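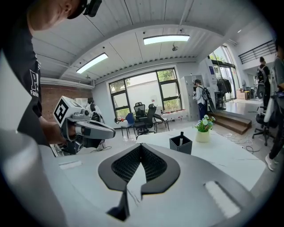 Two-handed work at the marbled table, Runar kit. Pen holder and flower pot.

Search the notebook
Enter keyword

September, second entry on the Runar kit

Started at 9:40. Purpose of the entry is to get my notes on the Runar handheld kit into one place before we tell them whether we are keeping it. The trial terms are 28 days and the return form wants reasons, so I am writing down faults when I hit them.

Setup. Unpacking and charging went as the quick sheet says. The sheet skips pairing. If you power the left unit first, the right unit takes the left unit's ID and the session file ends up with two lefts. Power the right one first, wait for the tone, then the left. I lost most of an hour to this last time and wrote it on tape on the lid of the case.

Calibration. Three passes with the board, then the open/close routine on each hand. The software accepted all three. Values for the left hand moved a little between passes 1 and 2 and then stayed put. The right hand is steadier. I don't know if this is the left unit or me being right-handed. Someone else should run it and write the numbers under mine.

Handling. The body is bigger than I would like. With the pad at the bottom of your view and the table past it you learn to place things by the fingertips, and that takes a while. Small round items are the worst. The pen is fine if you come at it from the side. Coming straight down I pushed the holder over twice, both times with the left hand. The pot is easy to grip and hard to let go of without turning it.

Trigger pull is even through the range. Same complaint as in the first entry about the last bit of travel - it closes, then there is a soft spot where the pad compresses and the reported width keeps changing although the object has stopped moving. For our use this matters. Gramov's kit had a cleaner reading there but the trigger was stiff enough that people asked to stop early.

Marker cubes. They need to stay facing out. When two people work across from each other it is easy to roll a wrist and lose the face, and the tracker drops out until it sees a face again. Dropouts in the morning block were mostly short. Longest was when I reached under my own left arm for the pen, which is my fault and not the kit's.

Count for the morning was 160 takes kept. Rejects went in the other folder, not sorted yet. At this pace the 2,000 we promised for the Trilum job is possible inside the trial but only with both pairs running, and that means the second charger has to turn up.

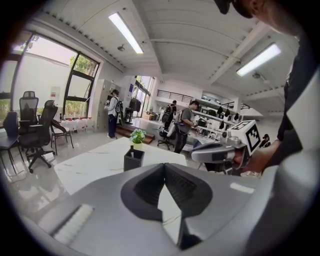 Leclerc, asked by mail about the left-hand drift and the soft spot, replied that both have come up with other buyers. Their advice on the drift is to do the open/close routine after the unit has been on for a while, and to throw out any calibration made straight from the charger. On the soft spot they said the firmer pads fit this body without tools, that they can send one set on loan, and that we should not mix firm and soft pads in the same data set. They also said support for the kit goes through them and not through Runar, so the return form should be copied to them.

I had not seen the part about waiting anywhere in the manual. My calibration today was straight from the charger. Marking the morning takes as suspect on the left hand until I can compare.

Afternoon. Redid calibration at 2:15 with the units on since lunch. Left hand values closer together this time, not enough runs to say more. Pushed the pen holder over once.

Price, so it is all on one page. Kit plus the service plan is more than Gramov, and the plan is where the difference is. Without the plan you get the hardware and the software as it stands, no updates. I would take the kit without the plan if the loan pads fix the reading. Otherwise I would send it back.

To do
- ask for the loan pads, firm, one set
- chase the second charger
- somebody left-handed to run calibration, 3 passes
- sort the reject folder
- new tape on the case lid, the old one is peeling

Last updated: September, 5:50 pm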